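Wrist cam exposure vs. occlusion mask, Savusano planner

Forum: Perception and Planning
7 replies

segundo_c
Posted December 8, 2025

Running the Patora tracking node on the wrist fisheye and feeding object poses to the Savusano planner. Far poses are fine. The trouble starts when something pale gets close to the lens. Auto exposure meters the full sensor, including the black corners outside the image circle, so the near surface goes to white and the tracker loses its edges.

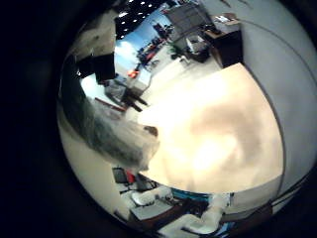 I set the metering region to the image circle only and capped the gain. It helped in the background, where the ceiling lights stopped pulling things around. Up close I still get blown patches and the pose covariance jumps. The planner then rejects the pose, waits 40 ms, asks again and gets the same answer. After 30 retries it aborts.

Config is stock apart from the metering. Has anyone got this working without dropping to fixed exposure?

wako_user
Fixed exposure is the answer. We run Wako on the same node with exposure locked and gain at 2. No aborts after that. Auto exposure on a wrist camera is asking for trouble.

segundo_c
I tried fixed. It works until the arm turns toward a dark part of the room and then the far poses go. I need both in one run.

adanech
You have two problems and you're treating them as one. Exposure is the first. The second is that your occlusion mask is static. If it was made from one hand pose, it's wrong for every other one. The tracker is taking features off whatever fills the middle of the image and handing them to the pose solver as if they were scene.

Plot the inliers on the raw image before undistortion. If they sit on the near surface, exposure won't save you.

segundo_c
Plotted them. You're right, a lot of them are on the mottling of the fingertip. The mask only covers the left rim. When the fingertip takes up most of the upper and central part of the view, what the solver has left to work with is mainly the strip of room along the bottom.
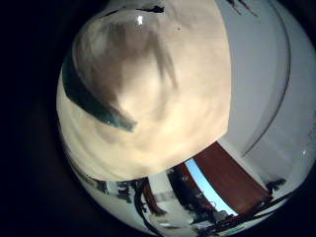
grirnance_dev
The mask can be generated per image. Grirnance has a node that projects the hand mesh through the fisheye model using the joint states. Publish that as the mask topic and set static_mask to false. Check your timestamps first. If joint states lag the image, the mask trails the hand and you get a band of bad features along one edge.

wako_user
That's a lot of moving parts to avoid changing one parameter.

adanech
Locking exposure doesn't take the fingertip out of the solver. It just gives it sharper texture to match on, and I'd expect that to be worse.

wako_user
It isn't worse on ours. But our hand stays out of most of the view, so maybe that's the difference.

segundo_c
Projected mask is in. I had to dilate it by 2 pixels because the mesh is a bit smaller than the real finger. Inliers have moved to the background and the covariance no longer jumps when the hand closes. Metering is still on the image circle. Next I want to use the same mask for the metering, if the driver accepts a region that isn't a rectangle. Thanks Adanech.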